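Başaran Called Up as Rulau Name Squad for Summer Tour

Rulau have named their squad for the summer tour of Sopacua, and after a long winter of people asking when his turn would come, there is finally a place in it for Necati Başaran. The left-handed opener has been scoring runs for Indby for so long now that some of the regulars at the ground had begun to treat his absence from these lists as a sort of yearly tradition, like rain on the first practice day.

He earned it the slow way. Başaran has 2,901 runs for his club, and 4 of his 7 hundreds came last season, including the one against Urkent that people at Indby will still happily describe to you ball by ball if you have an afternoon to spare (and a comfortable chair).

"I was in the yard with my father when the call came," he said. "He asked me who it was, and I couldn't get the words out, so he took the phone and spoke to the coach himself. They talked for longer than I did!"
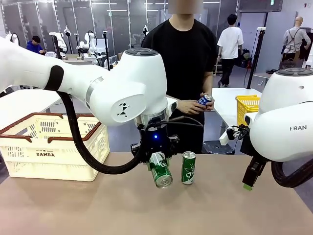
A green can held in a black gripper just above the tabletop.

The tour begins in May with two warm-up games, followed by three one-day matches and a single four-day match to finish. Rulau have kept most of the side that drew at home to Sopacua last year, though there is a new wicketkeeper and a second leg spinner, the pitches over there being dry and rather kind to anyone who can turn the ball. Başaran is expected to bat at the top of the order in both warm-up games, and the selectors have said they would like to see how he goes before settling on an opening pair.

His last knock for Indby before the announcement was a patient 60 on a gray, chilly morning, with the ball moving about and very few boundaries on offer. It was a lovely innings to sit through, if you had brought a blanket.

The squad gathers at Urkent for a short training camp before flying out, and the practice sessions there will be open to the public from 10 a.m.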